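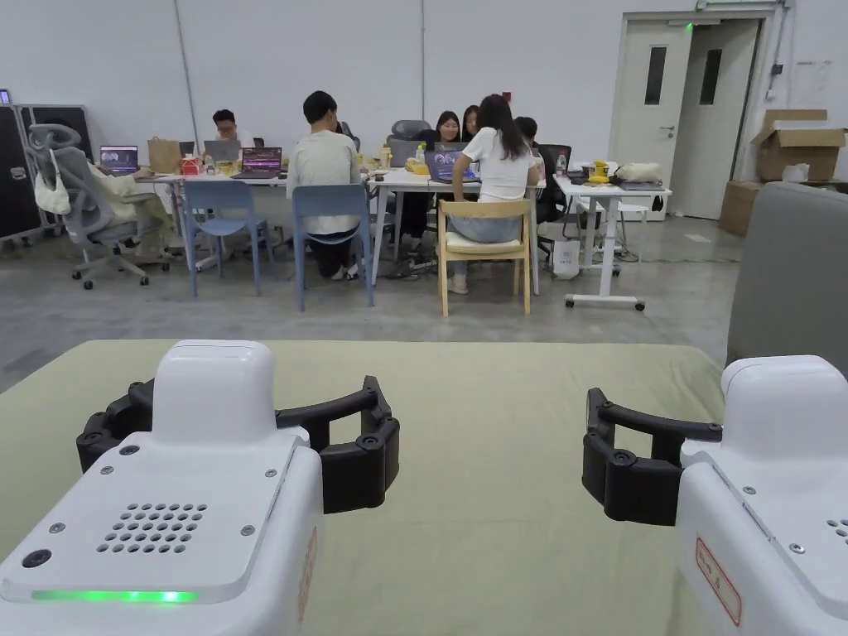

Grutix Sales Tax Filing

Grutix prepares and files sales and use tax returns for small sellers and manufacturers that do business in more than one state. It works from your invoices, so there is no second set of books to keep.

What it does

Each invoice is matched to a rate by ship-to address and product category. Clothing is a common trouble spot. Some states exempt it, some exempt it under a price limit, and some tax it like anything else. Grutix applies the rule for the state and keeps a note of it beside the line.

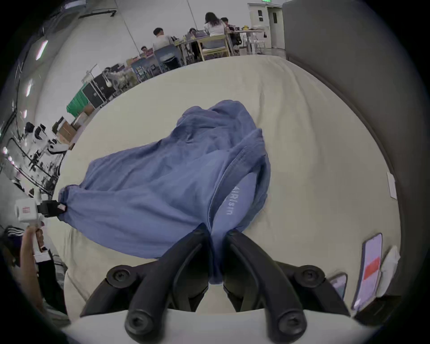 Exemption certificates are stored with the customer record. You get a notice before one expires, and the account goes back to taxable if no new certificate is uploaded.

Plans

Pollen: up to 100 invoices a month, 4 states
Benedetti: 609 invoices a month, 9 states

Both plans include return filing, payment scheduling and a monthly reconciliation report in PDF and spreadsheet form. Local returns are filed where the state does not collect for its cities and counties. Registration in a new state is billed separately.

Setup

Vittoria Parisi's team imports your open invoices and past returns. Have your state account numbers and filing logins ready. Accounts moving from Zernex can bring their product codes over as they are. Plans started in February file from the March period on.

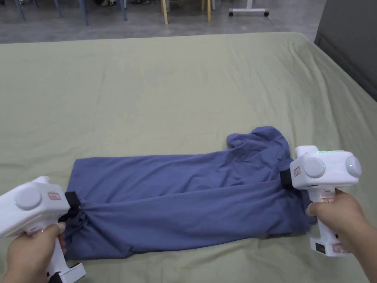

Blue garment, folded lengthwise on a green sheet

Questions about notices or prior-period returns go to Moataz Bouazza in filing support.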